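Field Robotics Methods, handout for unit 4
April
Domnica Surdu

Reading a result you would like to believe: visual place recognition at night

Have the Ridimura paper open beside you. I will not summarise it section by section, as you can all read, and the summary at the front is better than the paper deserves. What I want from this unit is a habit of asking what was thrown away before the average was taken.

The claim, as stated: a ground robot is driven along a route in daylight and builds a map. It is then driven along the same route after dark with a headlight, and for each night image the method picks the daytime image it thinks was taken at the same place. If the two positions are close enough, that counts as a match. The authors say the method "works reliably in full darkness". Keep an eye on that phrase.

The test set is 2,112 night images. That sounds like plenty. Now find the line in the appendix about image selection. Before anything was scored, a sharpness filter went over the recordings and dropped whatever fell below a threshold. The threshold is given. The number of dropped images is not. So 2,112 is what was left, and we have no idea what it was left from.

A robot moving over rough ground in the dark needs a long exposure to see anything, and a long exposure on a moving robot gives blur. Blur and darkness come together. If you remove the blurred images you have removed a good part of the night, and mostly the parts where the robot was turning, bumping or hurrying. Those are the moments when it most needs to know where it is.

There is a second problem, which is the headlight. The beam travels with the robot. Wherever the robot goes, the strongest feature in view is a pale pool on the ground straight in front of it, and that pool says nothing at all about the place. A learned method can easily find two night images alike on the strength of it. The Stidon group masked the lower part of the image for this reason. The Ridimura authors did not, and they don't say whether they tried.

What is left once the pool is discounted? Outlines against the sky, mainly, and any lamps or lit windows. Outlines are useful but soft. Lamps are strong, but a lamp can be off tomorrow. 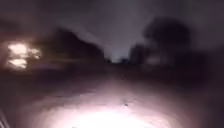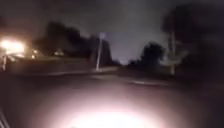

Both come from one place and one outing. Work out for each what you would trust if you had to match it to a daytime map, and write it down before you talk to your neighbour. The pole in the second is worth an argument -- it is thin, it gives off no strong glow, and I would still rather have it than the bright light at the far left. In the first you have the line of the path and the dark shapes on either side of it, and I am not sure that is enough. Neither would do much for a method that has only learned from sharp images.

Ahuja, who read a draft of this handout, thinks I am being unfair. The filter, in Ahuja's view, is ordinary good practice: a real robot would run the same check, skip the bad images and carry on with its wheel counts until a decent one turned up, so the score on sharp images is the score that matters. "You don't mark a reader down for the pages that were never printed," was how it was put to me.

I half accept this. A robot may well skip bad images. But then the paper should report how long it goes between good ones, and it doesn't. Twenty-four usable images in a row followed by a long blind stretch is a very different machine from one that gets a usable image every few steps, and the two could have the same average. Wheel counts drift, and on gritty or loose ground they drift badly. If the method leans on them for most of a dark bend, then the bend was done by wheel counts and the credit has gone to the wrong place.

Ahuja's answer was that reporting gaps is a fair request and no reason to doubt the method itself. We left it there.

Some smaller complaints, for completeness. The baseline is an old version of Didedine with its default settings, which were chosen for daytime. The day and night drives follow the same route in the same direction. There is one headlight at one height, so we can't tell how far the result depends on it.

For the seminar:

Take the 50 unfiltered night images in the course folder. Run the sharpness filter at the paper's threshold and plot the gaps between the survivors in order of time.

Mask the headlight pool and run the matching again, with the filter and without it. Report all the results, including any that make me look wrong.

Rewrite the sentence containing "works reliably in full darkness" so that the evidence in the paper supports it. Keep it to one sentence. Last year's shortest attempt dropped the word "reliably" and the word "full", and I gave it a good mark.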